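Search this site Enter keywords Go

Speaker notes: Keeping the books of a small food shop in order
Talk by Qianru Shen, evening meeting of the Pulcombe shopkeepers' circle, October

(Start at 7 p.m. Wait until people have their tea.)

Good evening. My name is Qianru Shen and I have kept a dry goods and noodle shop on Barrios Street for eight years. Before that I worked in the stock room of another shop, where I learned most of my bad habits. Tonight I want to speak about stock records, and mainly about the dates on the food. I will speak slowly and you may stop me with questions.

Slide one. The title only.

First I tell the story of the sesame paste. In my second year I ordered too much sesame paste, because the price was good. I put the new jars in front of the old jars, as they were easier to reach there. In spring I found 279 dollars of paste at the back which I could not sell. This was more than my electricity bill for that month. (Pause. People usually laugh, let them.)

I had a notebook at that time. The notebook said I had enough paste, and it was correct. It did not say how old the paste was. A number of jars is only half of the information.

Slide two. The old notebook page.

Explain the columns: name of the goods, how many, price. Show that there is no column for the date. Ask the room who has a column for the date. Do not ask who has no column, it makes people shy.

Now the method I use today. I divide the shop into letters. Every letter is one group of goods with similar life on the shelf. A is for goods which stay good for years, such as salt and sugar. B is for dried goods, which keep for months. C is for things in oil. D is for fresh noodles and tofu, and these I look at every morning before I open the door. So there are four letters. I tried more letters once and I could not remember them, and my nephew Haoran Tian, who helps me in the evenings, could not remember them either.

The letter must be written in three places: on the shelf, in the book, and on whatever you carry the goods in. If it is in the book only, then only the person with the book knows it. I was this person for a long time and I could not take a holiday. 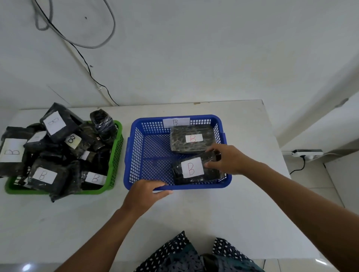 For the handwriting, please use capital letters and a thick pen. I write in two languages and my small letters are not easy to read for other people. Haoran once read my "h" as "n" and we had a long discussion about it. Capital letters stopped such discussions.

Slide three. The weekly round.

I do the round in the same order each time. I begin at the door and walk with the wall on my left side. For each letter I look at the oldest date and I write only this one date in the book. I do not write all the dates. When I wrote all the dates, the round took the whole evening and after a few weeks I stopped doing it. One date for each kind of goods is enough to know where the trouble will come from.

If the oldest date is less than one month away, I put a small dot beside it. On the next round I look at the dots first. If the goods are still there, I lower the price. I used to wait with lowering the price, because I was hoping. Please do not hope. A small discount early costs less than a big discount late.

(If somebody asks about software: I have tried Grurnum on the shop computer. It is fine for orders. For dates I came back to paper, as I can carry paper between the shelves. Haoran prefers the computer, and he copies my page into it when he has time. Say that both are possible.)

Slide four. The delivery day.

On delivery day the mistakes are made. The driver from Fustex arrives at 6 in the morning and he is in a hurry, and then I am also in a hurry. My rule is now that nothing goes on the shelf while the driver is still in the shop. I sign, he leaves, I drink something, and after this I unpack. Old goods come forward, new goods go behind. It is an old rule and everyone here knows it -- but knowing it at 6 in the morning is different.

Also check the dates before you sign. Twice I received mushrooms which had a shorter life than those I already had on the shelf. I called the office and they exchanged them without any problem. I would not have noticed without the page in my hand.

Slide five. What it costs.

The book, the pens and the tape cost me less than one bag of rice. The time is one evening hour in a week, and a few minutes each morning for D. Last year I threw away more than 100 dollars of food in total, and I am still not happy with this number, but in the sesame year I lost much more on one product alone.

(Here give out the blank pages. One page for each person, the rest stay on the chair near the door.)

Questions I expect:

How to begin when the shop is already full? Begin with D, next week do C. Leave the salt for last.

What about goods without a date? I write the month when I received them, on the bottom with the thick pen.

Who should do the round? Two people should be able to do it. They should change from time to time, as a second person sees the jar that you have stopped seeing.

(Finish by 8. The key of the room must go back to the front desk.)

Contact the circle | Copyright Pulcombe shopkeepers' circle | Back to top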